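Home | Guides | Cleaning | Kitchen | Storage | Contact

How to Clear Out a Catch-All Drawer

Most homes have one drawer where everything ends up. Clearing it takes less than an hour if you work in order and don't stop to fix or file things along the way.

Start by taking the drawer all the way out. Spread a cloth over the kitchen table and tip everything onto it. Vacuum the empty drawer, wipe it with a damp rag and leave it to dry while you sort.

Throw away the obvious trash first: dried-up pens, dead batteries (these go to a drop-off point, not the kitchen bin), expired coupons, and keys that fit nothing in the house. Test every pen on scrap paper. Keep two or three.

Next, put like with like. Clips and pins go in one pile, tape and glue in another, small first aid things in a third. A shallow tray is handy for the odd pieces that don't belong to any pile. Set them in it and keep going.

When the piles are done, go through the tray. Anything that belongs in another room goes there now. If you can't decide on an item, put it in an envelope, write the month on the front and store it in a closet. After 14 days, open the envelope. Whatever you haven't missed can go.

Line the drawer before you refill it. I use the Brovwood cork liner, cut with kitchen scissors, but plain shelf paper works too. Small boxes make good dividers. Put the things you use every day at the front, and leave a little space at the back.

Check the drawer again in July, or whenever it starts to stick. The second round goes much faster.
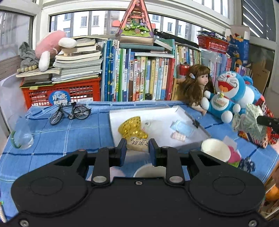

Odds and ends in a tray on a checked tablecloth.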